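The Price of Free Returns

Posted 14th January

The town council in Batow has spent a good part of the winter arguing about whether to let Hado put a second returns counter on the old bus station lot. Most of the argument has been over parking. I think it should have been over returns, and why a town this size needs two places to send things back.

I use the first counter myself. I've stood in that line with a pair of boots that didn't fit and a lamp I didn't like once I saw it in my living room. The clerk scans a code, the money shows up in my account a few days later, and I don't think about the boots again. That's how it was designed, and it works very well for me. I'm less sure it works well for anyone else.

Returning something used to take effort. You kept the receipt, you drove to the store, you explained yourself to a person who might say no. It was annoying, and it made people careful. They measured the window before they bought the curtains. They tried on the coat. Now the advice I hear from friends is to order two sizes and send one back. Some order three colors. The bedroom has become the fitting room, and the cost of running it has been moved somewhere we can't see.

It still gets paid. A shirt that comes back has to be trucked, opened, looked over, folded, bagged again and put on a shelf, if it goes on a shelf at all. For cheap goods the labor can cost more than the item. Stores don't cover that out of kindness. They put it into the price, so the customer who buys one coat and keeps it is paying for the customer who buys four and keeps none. I have been both of those customers, and I only noticed the arrangement when I was the first kind.

The usual defense is that people who can't get to a store need this. I take that seriously. Bristside lost its last clothing store years ago, and a person there without a car has few choices. Parents with small children, people who are hard to fit, people who are sick - all of them are better off than they were. I wouldn't want to go back to a world where they had to take a bus for an hour to swap a pair of pants.

But that's an argument for returns being possible. It doesn't follow that they should be free every time, for everyone, with no limit. We charge for plenty of useful things. Library books are free to borrow and there used to be a fine if you kept them too long, and most of us managed.

Urrego, which sells shoes and not much else, started charging a small fee last May. You get 2 free returns a year, and after that each one costs you. If the item is faulty or they sent the wrong one, you pay nothing. There was a lot of shouting when they announced it. A petition against it collected 429 names. I read the comments under it, and the most common complaint was from people who said they sent back up to 15 pairs a year and would now have to take their business elsewhere. I'm not sure a shoe store should lie awake over that.

What I liked about the Urrego rule was how little it asked. It didn't stop anyone from buying or sending back. It put a number on something that had been treated as if it had none. I ordered from them twice after the change, and both times I got out a ruler and measured my foot, which took a minute.

I'd like to see more stores do this, and I'd like them to do it openly. The other path is already common: the rules stay generous on paper and a customer who returns too much gets a quiet letter, or finds the account closed, with no way to know where the line was. A posted fee is fairer than a secret limit. People can plan around it and complain about it.

Stores should do more on their side, too. Sizes that mean the same thing from one brand to the next would help. So would photos in ordinary light, and measurements in inches instead of words like "relaxed." A lot of what gets sent back was badly described in the first place, and it's hard to lecture shoppers about care when the page gave them nothing to be careful with.

As for the bus station lot, the Hado lease on the first counter runs to 2028. The council could wait and see whether the line outside it gets any shorter before then. My guess is that it will if the other stores follow Urrego, and that we'd then be stuck with two counters and nowhere to wait for a bus.

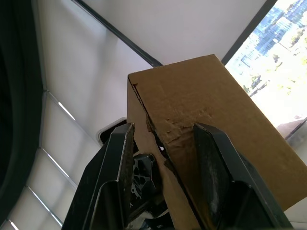

The council is taking written comments until the end of the month. I've sent mine in, and it says about what I've said here, with more in it about the bus shelter.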